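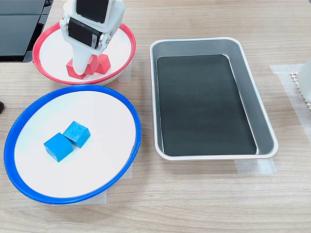

I must plan the budget for a second gripper arm in our small teaching lab, and I would like advice before I send the numbers. The task is sorting: red cubes go in the plate with the red rim, blue cubes in the plate with the blue rim, and there is a metal tray with a dark mat beside them. We hold positions with tape on the table. I have 3000 dollars. The Vidari quote takes nearly all of it and leaves nothing for spare fingers or a proper fixture. Is it wiser to buy the cheaper Preka arm and keep money for parts?
Bülent Karaca
Tue 24 April

Dendale
Keep money for parts. We planned for the arm only, and in October we stood still 13 days waiting for one finger. Ask both sellers for the price of fingers, cable and power supply, in writing. For cubes of this size you don't need a strong arm — you need one that can be repaired on your own table. Tape is fine for a start, but put around 40 dollars aside for a base plate with pins.
2 people found this helpful

Danladi
Go with Vidari, better support. My opinion.

Dendale
Support is good, yes, but please check if it is included after the first year. For us it was a separate line on the invoice, and we saw it too late.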